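Rechercher sur le site OK

Vie locale > Pomare

Pomare : les gobelets en carton ont de nouveau leur pile

La buvette de la salle Orndale a reçu 600 gobelets pour la saison d'octobre. Restait à les empiler, tâche que tout le monde juge facile jusqu'au moment de s'y mettre. Blancs, à bande bleue, ils s'emboîtent bien. Un peu trop, disent ceux qui les séparent ensuite.
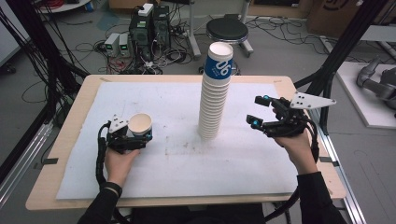
Evanthia Lazaridis trouve qu'une pile trop haute finit toujours par pencher du côté du café, et réclame 40 gobelets au plus. La question reste ouverte. Le café, lui, passe à 2 euros.

À lire aussi
Pelloser : le marché change de trottoir
Salle Orndale : 272 chaises à revisser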